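Grarula Cartoon Captions, README

Last touched Thu 8 May

Hi, and thanks for downloading this! Grarula is a pile of political cartoons I've been reading and tagging in my evenings, mostly local-paper stuff, mostly mayors and county boards. There are 2290 cartoons in the current release, drawn by 70 artists, and every one has a typed-out caption plus a short note on what the joke is poking at.

What's in the folder

captions.csv has one row per cartoon. The columns are id, artist, paper, caption, target, note. If the cartoon has no caption (lots of wordless ones in the Hisley set), the field is blank, so please don't fill it with "none" like I did in the first release. Ugh.

labels.csv is the lettering inside the drawing: signs, lapel pins, the word BUDGET on the side of a sinking boat. You'd be amazed how many sinking boats.

disputed.csv holds 236 cartoons where Vikas Tomar and I couldn't agree on who the target was. Both readings are kept.

Known problems

Caricature is hard to tag when you don't live in the town. I guessed on eight of the Roterero cartoons, and those are marked with a q. Sarcastic captions are typed exactly as printed, so a sentiment tool will probably read them as praise. Also, the August batch has the accents stripped out of artist names. Sorry, Ľubica Rusnák!

Using it

Fine for teaching and research. Please don't reprint the drawings themselves, the artists still hold those.

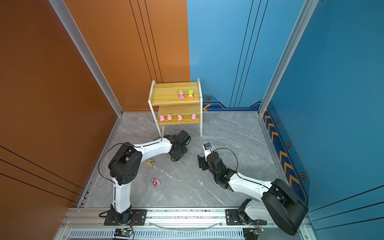
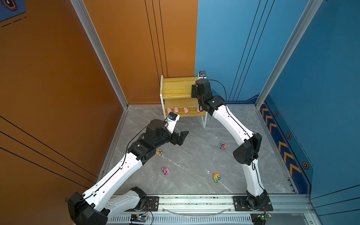

Orange wall on the left in all four.

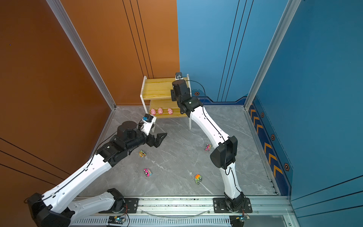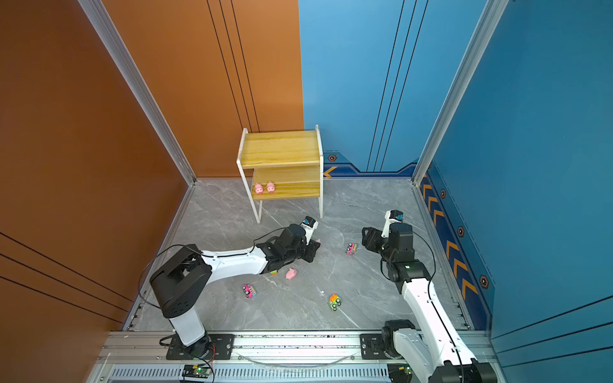
Kanchan Nigam wrote back that the target column ought to allow more than one name, because half the county board cartoons go after the whole board, and that she'd happily split those rows herself if I send her the file.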